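About us

Brendell is a software company for robots that pick things out of bins. We write the part between the camera and the arm: finding the objects, deciding which one to take first, planning the path of the arm and closing the gripper at the right moment. We do not build robots and we do not sell grippers. Our customers have these already, and mostly they would like to keep them.

The company was started by Gunther Lindemann, who before this wrote motion planners for packaging machines at Schmieder. In the first year we were 3 people in 2 rooms. Today we are 12, and we still sit close enough to the test cell that everyone hears when the arm stops.
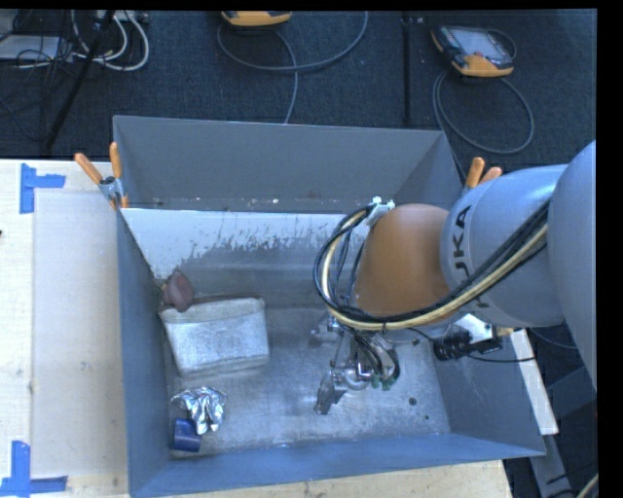 Our main product is called Lirkik. It is a planner for tight spaces, and its special strength is the wall of the bin. Many planners treat the wall as a forbidden zone with a large safety margin, and so the objects along the side are left behind. Lirkik calculates with the real shape of the gripper, and also with the hoses and cables which hang from it and move differently at each pose. For this we keep a simple model of the cable bundle that the customer can adjust by himself.

The second product, Bruvska, is a tool for recording and replaying. Every pick attempt is saved with the camera data, the chosen grasp, the planned path and the path that was really driven. If a grasp fails at night, the engineer can open it in the morning and run the planner again on the same data, with other settings. Our own regression set has at present 314 such attempts, and no release leaves the house before all of them were replayed. Soft and shiny things make up a big part of it, such as foil and crumpled packaging, where depth data is often poor.

We work in C++ and Python. Interfaces are documented in English and German. Support is done by the same people who write the code, so please be patient in June, when many of us are on vacation.

If you want to try Lirkik with your own parts, send us a small box of them and a drawing of your bin. We answer with a short report and the Bruvska recordings, including the failed picks.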